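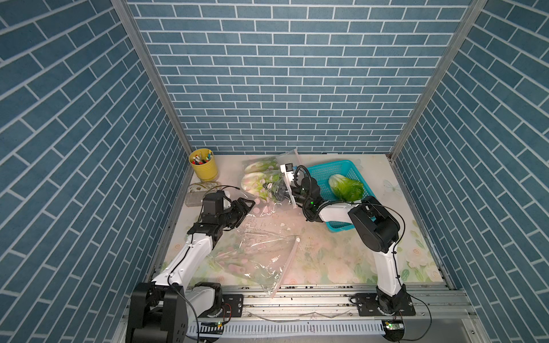 3.2 Bagging leafy greens for storage

Of all the small kitchen chores we looked into, putting greens away in zipper bags was the one our households in Usville had the most to say about, and we have tried to give their habits the room they deserve. Greens are bulky, they spring back when pressed, and a leaf caught in the seal is enough to spoil the closure – a complaint that came up again and again in the Crenshaw diaries, which hold 3,864 entries in all.

We therefore treat the chore as two stages, filling and closing. Filling asks for a bag that stays open while the leaves go in, and many people told us they like to lean it against a wall or a canister for just this purpose. Closing begins at a top corner, where the bag can be held close to the seal.

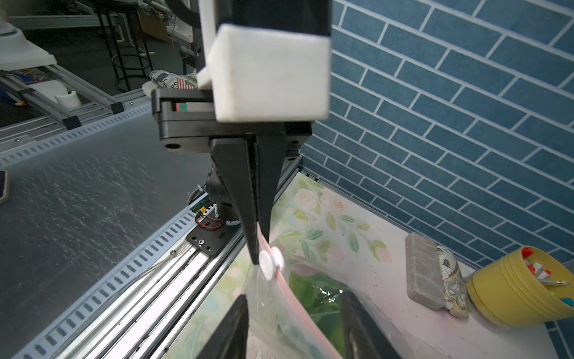
Figure 2. Leafy greens in a clear bag with a pink-red zipper seal, held at the top edge.

A colored seal was a favorite with the 25 households in the Moltel group, mostly because it is easy to find against clear plastic and dark leaves. Over half of them also said they press the air out with a flat hand before the last inch is closed, and a good many – we were charmed by this – fold a paper towel in with the leaves, as their parents did. We return to the towel in the section on the Fletex storage trials.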